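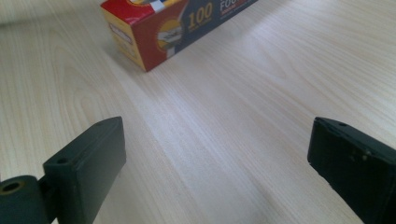 Zerkine wrote:
> Our jaws stopped closing square again in October. The left one lags
> by nearly 2 mm at the pivot. Do you regrease, or swap the bushings?
> The Kalotance manual only says "inspect."

We swap them. Grease got us another week or so on the Macedo cell and then the lag came back worse, with grit in it.

What we do now at Skevlow:

Power off, air off, jaws open. Take out the pivot pin and push it back in by hand. If you can rock it sideways, the bushing is done. Press the new one in dry and wipe the pin before it goes back.

Check the inner faces while you have it apart. Small scuffs and rubbed corners we leave alone. A chip on the gripping face means a new finger, and we change both – one new and one old never meet evenly.

Then rehome the jaws and run 40 open-close cycles with nothing in them, at low speed. Look at the screws again after that. One of ours had backed out half a turn.

We look at the pivots every 300 hours. Does your lag show up at full open too, or only near closed? If it's both, I would check the linkage before ordering parts.

Skevlow maintenance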